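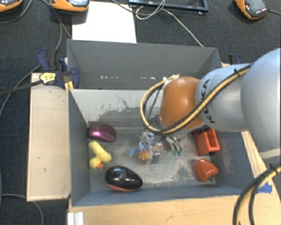 Does the Olley 35 stacking crate hold its rated load without the base bowing?

Up to the rated 35 kg, near enough. Base deflection at full load was 2 mm at the centre, measured with a straight edge and feeler gauges after a night on two rails.

14 shares | 6 comments

The Olley 35 is a straight-walled polypropylene crate sold for workshop and garage storage. I bought four in March to replace a mixed lot of Sokol tubs whose rims had split at the handles. They have been used since then for fasteners, plumbing fittings and offcuts in an unheated shed.

Wall thickness is consistent between the four units. The rim is folded and ribbed on the underside, and the corners carry most of the stacking load. A stack of four at full weight stood plumb on a concrete floor. On rubber matting it leaned slightly toward the handle side, and I would not go higher than three there.

The handles are moulded through the end walls with a rolled lower lip. Grip clearance is fine for bare hands and tight for winter gloves. The Travex equivalent has a deeper cut-out but lets dust and small screws out when the crate is overfilled.

Interior corners have a generous radius, so washers can be swept out by hand. The trade-off is lost floor area: standard divider trays leave a gap at each end, and small parts migrate into it. Olley's own dividers fit properly but cost nearly as much as the crate.

Lids are sold separately. They clip on two sides only and lift in the middle if the crate is carried by one end. Handimov lids have the same footprint and a better catch, though the colour match is poor.

Cold behaviour is acceptable. One crate was dropped from bench height in freezing weather and picked up a white stress mark at one corner, with no crack.

Recommended for heavy, dense contents on a hard floor. For light items the Travex is cheaper and adequate.

Updated December 7, 2025: lid prices checked, no change.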